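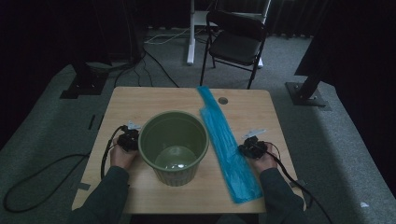
Jarnia Water District Extends Household Water Storage Program Through July

The Jarnia Water District will extend its household water storage program through the end of July and will open it to renters for the first time. The district announced the change in a notice mailed with this month's bills. Until now, only property owners within the district could apply.

The program began last spring after a break in the Floltach main left homes on the east side of Jarnia without service overnight. It provides eligible households with a storage container, a printed guide, and a credit of $18 on the next water bill. According to the district, 631 households have enrolled so far. The program has funding for 2,000.

"Enrollment has been strong among homeowners but low in the apartment districts near Grametti Avenue," the notice states. "Residents in those buildings depend on electric pumps to move water to the upper floors, and they can lose service during a power failure even when the main is intact."

Renters may apply with a copy of a current lease or a utility bill in their own name. Permission from a landlord is not required. Each household may receive one container, and households that received a container last year may apply for the bill credit again but not for a second container.

Emergency supply and household use

The district's guide separates stored water into two kinds. Drinking water should be kept in clean, sealed containers made for food or beverages and labeled with the date on which they were filled. Water for flushing toilets, mopping floors, and similar tasks may be kept in ordinary buckets or tubs, provided that they are clearly marked and are never used for drinking or cooking.

Open buckets should be emptied after each use. Standing water attracts mosquitoes in warm weather, and even a small amount left in the bottom of a bucket is a drowning hazard for infants and toddlers. The guide asks residents with young children to store empty buckets upside down and out of reach.

Sealed drinking water should be kept indoors, away from direct sunlight, and away from gasoline, paint, and cleaning products. Garages are not recommended. Water that has been stored for six months should be replaced, and the old water may be used on plants or for cleaning.

Residents who rely on well water are not served by the district and cannot enroll, although the guide is available to them without charge at the district office.

Repairs on the Floltach main

The extension coincides with the second phase of repairs on the Floltach main. Crews from Jayawardena Pipe and Civil, the contractor selected by the district, will replace 68 valves between the pumping station and the intersection of Grametti Avenue and Mill Road. The first phase, finished over the winter, covered the section north of the railroad crossing.

Most of the work will be done at night, between 10 p.m. and 5 a.m. Service will be shut off for one block at a time. Affected addresses will receive a door notice two days in advance, and those registered for text alerts will also receive a message on the evening of the shutoff.

When service returns, customers may notice cloudy or discolored water. The district advises running a cold tap until the water is clear before drinking it or starting a load of laundry. Hot water taps should not be used for this purpose, as sediment can be drawn into the water heater. Customers whose water has not cleared within an hour should call the service desk.

Parking will be restricted on the north side of Grametti Avenue while the valves are replaced. Trash collection will continue on its regular schedule, but residents of the affected blocks are asked to place bins on the south side of the street.

Customers with medical needs

Customers who use home dialysis or other medical equipment that requires running water may register for priority notice. Registered customers will be called before any planned shutoff and may ask to have bottled water delivered. The registration form must be signed by a doctor or clinic and renewed each year. Customers who registered before the first phase of repairs do not need to renew until their current term ends.

How to apply

Applications for the storage program are accepted at the district office from 8:30 a.m. to 4 p.m. and by mail. Forms are also available at the front desk of the Jarnia Public Library, in English and Spanish. Approved applicants will receive a pickup slip by mail. Containers are issued from the side entrance of the district office and will not be shipped. Residents who are unable to collect a container in person may name another adult on the form to do so.

The bill credit is applied automatically once the container has been collected. Renters whose water is included in their rent will receive the credit as a check.

Applications must be received by the last business day of July. The district will report final enrollment figures at its next public meeting, where it will also consider whether to include the program in the annual budget.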